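4. Setting Up the Henstead Doorbell

Read this section through once before you pick up a screwdriver. It takes three minutes, and people who skip it tend to write to us later.

4.1 Choosing a spot for the button

1. Stand outside your front door as if you were a visitor. Note where your hand goes. Put the button there, on the side away from the hinges.
2. Mark a height of 40 inches above the step. Taller households are free to disagree with us, but delivery drivers carry things.
3. Check that the button and the chime are no more than 23 feet apart. Brick counts as extra distance. So does a refrigerator.

Note: The Stikstead mounting strip holds on paint, glass and smooth wood. It does not hold on stucco, whatever your brother-in-law told you. For stucco, use the screws in the small bag.

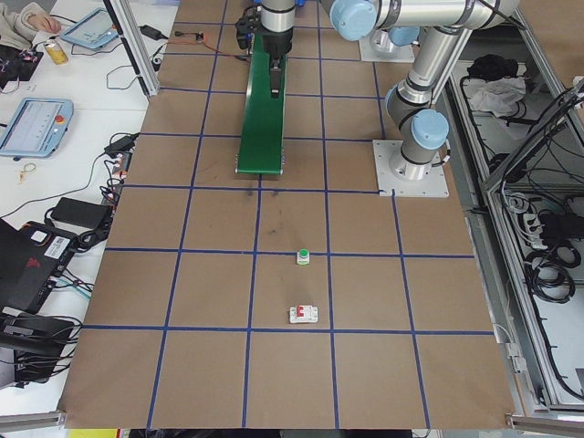 4. Wipe the wall with a dry cloth, peel the strip and press it down hard for a slow count of 40. Slow means slow.

4.2 Pairing the button with the chime

1. Plug in the chime. It will play the opening bars of the Terkport March. This happens once and can't be turned off.
2. Hold down the key on the back of the chime until the light blinks.
3. Press the doorbell button within 9 seconds. If you miss it, start again at step 2 and stand closer this time.
4. Press again. One ring means you are paired. Two rings mean you have paired with a neighbor – go and apologize, then repeat from step 2.

Caution: Do not pair the bell while a dog is asleep in the same room.

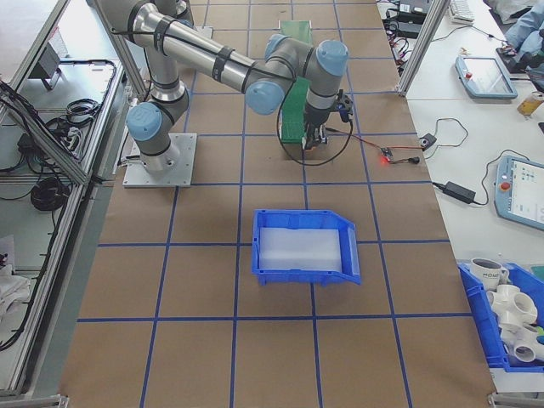
4.3 Picking a tune

The chime stores 23 tunes, of which 3 are pleasant. Tap the side key to move through them. Tune 9, the Štěpánek Polka, runs for 40 seconds and has to finish before the bell will ring again, so think hard before giving it to a busy household.

To set the volume, turn the wheel under the chime. Level 3 suits most homes. For level 9, see Section 7, Talking to Your Landlord.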